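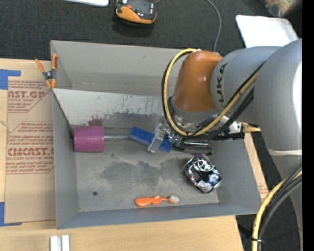 ## September, evening: first go with the Otine kit

What a day! The Otine picking kit from Eltik is set up on the KUKA, and I've been grinning at a gray bin for hours. I expected to lose the whole afternoon to setup, but it took 20 minutes (plus 3 phone calls to Wike about the license, which I'm trying to forget).

I let it run 236 tries and wrote down every miss. The blue brick is my favorite, because the fingers come down at such a nice slant for it. The shiny crumpled package is harder, and I want to see what the new settings do there. The orange toy spoon goes in every round.

Still on the list: tidy the yellow and black cables, wipe the bin floor, ask Jidirov what the spare fingers cost. The trial lasts six more days and I'm already sad about it!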